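# Let the Small Grocery Be Slow

I have been shopping at the same little grocery on Dallura Street since I moved here, and I'll tell you right now I'm not neutral about it.
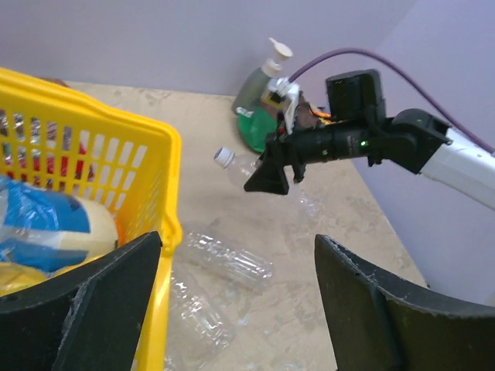 Rosario Galli wrote to me after my last column that I'm sentimental, that a shop where you wait behind a man discussing his knee for ten minutes is a badly run shop, and that the big Weteck store out by the highway has eleven registers and lets you get home in time for supper. Fair enough, Rosario! I've been to Weteck. I got in and out fast, and I came home with a jar of olives the size of a bucket and no onions, and onions were what I went for.

My trouble with the speed argument is that it only counts the minutes in line. It leaves out the drive, the parking, the walk from the far end of the lot (in November, with the wind coming across it), and the hike back to aisle one when you remember the eggs. Put all of that in and I'm not sure the man with the knee costs me anything. Besides, I like hearing about the knee. It got bad in April and he's been trying everything.

Prices are harder to argue with, and I won't pretend otherwise. Coffee is cheaper at Weteck. So is soap, so is almost anything in a wrapper. If I had four kids to feed I'd be out there every Saturday and I wouldn't want some columnist wagging a finger at me over it. What bothers me is when people who could easily manage both quit the corner place altogether and then act heartbroken when the windows get papered over. We did that to Pagano's. I did it too, I'd stopped going except for bread, and then one morning there was no bread.

Ilgın Çınar and I have gone around on this over many cups of tea. She thinks a shop has to earn its customers like anybody else, and if the lettuce is limp you shouldn't buy it out of loyalty. I agree about the lettuce. But I'd like people to say so at the counter, out loud, before they take their money elsewhere. A small shop can fix its lettuce by next week. Try telling Weteck about theirs, there's a form.

So my rule is two stops a week on Dallura Street, even if it's only milk and a lemon, and whatever I need from the highway after that. It's a pretty loose rule and I broke it last week when I had a cold. I'm going over this afternoon, though, and I need onions again.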